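Wanted: people who don't believe us about sleep and screens

Call for participants, home study, Gandside and nearby towns

You have probably read that looking at your phone in bed ruins your sleep. You have probably also read that a warm-tinted screen fixes it, that special glasses fix it, and that a bowl of cherries fixes it. We have read all of that too, and we are tired of it. Most of the studies behind those headlines put a handful of college students in a basement lab for a couple of nights, with wires on their heads, and then told the rest of us how to live.

We would like to do something slower and duller. We are looking for adults who will sleep in their own beds, with their own bad habits, and write down what happens.

The Heltumari Sleep Diary Study is run out of a small office in Gandside by Sidra Mengal and Danish Mirani. We do not sell anything. There is no app to download and there will be no app later. If anybody contacts you offering a Heltumari pillow, it did not come from us.

What we want to find out

Whether changing when you put the phone down makes any difference you would notice. We don't much care about a difference that shows up only after a lot of arithmetic. Plenty of sleep advice rests on people dozing off a few minutes sooner, and we doubt anyone has ever gotten up in the morning and felt those minutes.

We may find nothing. Our last round, which asked about coffee after dinner, had 593 people send in at least one diary page. The results were a mess. Some coffee drinkers slept badly, some slept like rocks, and a good number turned out to have been drinking decaf without mentioning it until the final form. We wrote it up anyway, decaf and all, and you can ask for a copy.

Who can take part

You should be 18 or older and have a phone you use in the evening at least most nights. You need to be able to read and write in English well enough to fill out a short page each morning. You do not need to sleep badly. We get far too many poor sleepers and not enough people who sleep fine and think the whole subject is overblown. If that's you, please write.

Please don't sign up if you work nights, have a baby in the house, or are being treated for a sleep problem. If you're in treatment, your doctor's advice beats ours and we don't want to get in the middle of it. Couples may both join but must fill out separate pages, in separate rooms if necessary. We have seen what happens otherwise.

What you would do

The study runs for 40 nights, starting in December. For the first stretch you change nothing and fill out the morning page. After that we mail you a card telling you which group you are in. One group stops using the phone an hour before bed. One group carries on as before. A third group is told to read something on paper, and we'd like it to be something you would really read, as opposed to the improving novel you have been avoiding since high school.

The morning page asks what time you went to bed, what time you think you fell asleep, how often you remember waking up, and how you feel. It takes 3 minutes once you get used to it. Fill it out before you look at any watch or gadget that scores your sleep. People tend to feel as tired as the gadget tells them to, and we would like your opinion before you hear its opinion.

If you miss a morning, leave it blank. Do not go back and fill in a week of pages from memory on the last evening. We can usually tell, as everyone seems to go to bed at exactly 10:30 when they are making it up.

The button session

Everyone comes in twice for a reaction test, once before the study and once after. It takes 17 minutes and has to be done in the morning, between 8:00 and 11:00. You sit at a table and press buttons when they light up. It is boring on purpose. Tired people do worse at boring things, or so the theory goes. Naomi Khaemba, who runs the sessions, is not convinced, and she will not mind if you aren't either.

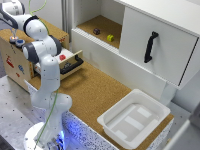
One button lit, one with a blue cap, on the cork-topped box.

Bring reading glasses if you use them. Have your usual breakfast and your usual coffee, and tell Naomi what you had. The office is upstairs from the Javier bakery on the Pirnov Street side, and there is no elevator, so let us know ahead of time if stairs are a problem and we will set up on the ground floor. Parking behind the building is free until noon. The lot in front belongs to the dentist, who tows.

What you get

A grocery card at the end, the same amount for every group. We pay it in full even if you skipped some mornings, so there is no reason to invent any. Bus fare is paid back on the day. You also get your own pages back as a copy, along with the plain-language write-up when it is done. Don't expect that before next summer.

What you will not get is a diagnosis, a sleep score, or advice. If something in your diary worries you, take it to a doctor. We are not doctors, and we try not to sound like them.

Your information

We keep your name and address on a separate list from your diary pages, and only Sidra Mengal has that list. The list is shredded once the grocery cards have gone out. We do not look at your phone. We can't tell whether you kept to the rules of your group, so we ask you, at the end, and there's no penalty for saying you gave up on the second night. That answer is more use to us than a polite one.

You can quit at any time and you don't have to say why. Ramil Ambrosio will send one note to check that you meant to stop, and after that you won't hear from us.

How to sign up

Pick up a form at the office or at the front desk of the Gandside library, or write to Iona Kinnear at the Heltumari office and she will mail you one. Please include a daytime phone number. There is a box on the form asking whether you think screens affect your sleep. Answer it the way you really feel. A "no" will not count against you, and at the moment we are short of them.

Forms need to reach us before the end of November. Late ones go on a list for the next round, which will probably be about naps.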